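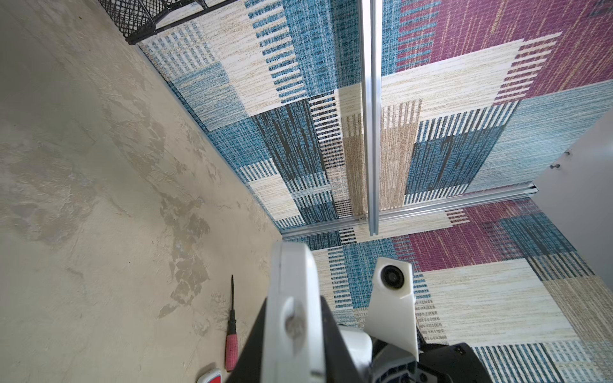

搬家第三天,隔断终于立起来了,先占个楼慢慢更。新的工作间在Sostside后面那排老厂房里,一楼,带个小院门,之前是别人放货的。地面就是光水泥,没铺没刷,米灰的底子上一块一块深色的斑,还有划痕,我本来打算上来就刷漆的,结果布面隔断往上一立,青蓝的、米白的、深藏青的一块块拼着,配这个旧地反而顺眼,那就先不刷了,省一笔。黑色铁丝网篮随手放在隔断边上,放着放着就成固定位置了。

2/ 先说隔断哪来的。布是我自己攒的,Hapeta的家具布,拼块图案,清仓的时候一次拿了一整卷。当时想做沙发套,做了半年没动手,卷在旧屋门后面站着,每次开门都撞一下。现在好歹用上了

3/ 框是铝型材,银色那种带槽的。网上按尺寸切好寄来,快递大哥问我是不是装鱼缸。

4/ 型材为什么不用木头:老厂房潮。去年在旧屋做过一个木框的屏风,过了一个夏天就翘了,合都合不拢。铝的不怕这个,而且拆了还能再装,下次搬家(别再搬了)能带走

5/ 全部材料花了3,151,含运费含角码含螺丝,不含我的腰。布不算在里面,布是旧账。

6/ 做法简单记一下,有人私信问了。
布先裁,四边各多留一圈。绷在薄板上,反面打钉,先打四边中点再往角上走,角最后折。折角那一下要狠,松了正面就鼓。
然后整块板推进型材的槽里。推不进去就是折角太厚,拆了重来,我拆了不止一回。

7/ 忘说了,推之前在槽里抹一点点蜡,蜡烛头就行。我是推到最后一块才想起来的,前面全靠硬推,手掌到现在还红

8/ 对花这事我放弃了。这个布的图案是大色块乱拼的,有一块偏紫红的特别大,我想让它在上面,别的就随它去。两块板挨着的地方花纹接不上,近看有点跳,退两步就看不出来。真的看不出来

9/ 有人问为什么不用素色。
因为我有一整卷这个布啊!!

10/ 好吧也认真回一下。素色显脏,我这边天天有线头有粉笔灰,还有茶。花的随便蹭。旧屋那面米色的帘子,两个月就没法看了。

11/ 地面继续说。搬进来头一天扫了三遍,扫完拖,拖完还是那个样子,斑是吃进去的,不是脏。邻居说可以打磨再上固化剂,问了一家叫Ratosska的,报价按面积走,起步价就要2,000,还得把东西全清出去晾几天。算了,东西刚搬进来。

12/ 试了一小块角落用刷子加洗洁精,没区别。又试了小苏打,也没区别,就是我膝盖疼。

13/ 现在的态度:旧就旧着。踩着踏实,掉针能听见响。布头掉地上容易看见,这点比旧屋的花地砖强多了,以前找一个小扣子要趴半天

14/ 铁丝网篮那个再说两句。网眼细,小零碎不会漏,灰倒是能自己漏下去。我打算拿它装裁下来的边角布,满了就倒出来挑一次,能用的卷起来,不能用的塞坐垫。目前规矩就这么定的,能守几天不知道。

15/ 本来想买带盖的收纳箱,叠起来好看。但是我这个人,有盖的东西盖上就等于扔了,三年以后才会再打开。敞口的才会用。

16/ 更一下进度,今天是2022年6月4日,隔断算完工,灯还没装,桌子还是拿两个架子搭的门板。插座只有一边有,拖线板绕着墙跟走了一大圈,看着就烦,先拿胶带固定住了。

17/ 灯打算要暖一点的。布上那些米白的地方在白光底下发青,昨晚用手机手电照了一下,吓一跳,跟冷柜似的。

18/ 待办,写在这里免得忘
灯
门板桌换正经桌子
窗缝贴条
剩下的布量一下还有多少
角码再买一包,有两个滑丝了
给水壶找个地方放,现在放窗台上每次开窗都要挪

19/ 关于稳不稳。一片板自己肯定是站不住的,得拐个弯,转角那里用角码锁死,两个方向互相撑着。装的时候先别拧紧,都摆正了再一个一个拧。我第一次是边装边拧,装到最后差了一截,横的那根怎么都对不上竖的,全松开重来,一下午没了。

20/ 还有地不平!老水泥地看着平,一放东西就知道了。我垫了两小块剪下来的橡胶皮,从旧鼠标垫上剪的。不晃了。

21/ 有人问隔音吗。不隔。
布面加薄板,能挡挡视线,声音该过来还是过来。隔壁放什么歌我现在都会唱了。想隔音得往里塞棉,我没塞,太厚推不进槽。

22/ 那隔断干嘛用的:一边裁布一边放成品,中间不隔一下,成品上全是毛。就这么简单。再就是进门别一眼看到我那堆乱的。

23/ 刚才去院子里倒了趟垃圾,顺便量了一下门,75厘米宽。所以正经桌子得买能拆腿的,之前在Cistmont看中的那张整体焊的,抬不进来,再见了。还好没下单,差点就付了

24/ 查了一下他们家有可拆的款,桌面小一圈,裁大件要斜着放。先凑合?还是自己拿型材再搭一张?型材剩的不够长,得另外切。纠结

25/ 评论里说自己搭的都先看看下横撑怎么放脚,有道理,我之前没想到。记下了。

26/ 清洁问题统一回:布面我拿粘毛滚筒滚,型材槽里的灰用旧牙刷。布是钉死的不能拆洗,脏狠了就换一块,反正还有。
(门后撞了半年的那卷,终于轮到它有用)

27/ 9月这边应该会有一阵特别潮,到时候看布会不会松。松了我会回来说的,不松也回来说。

28/ 水开了,先去吃面。窗缝条明天贴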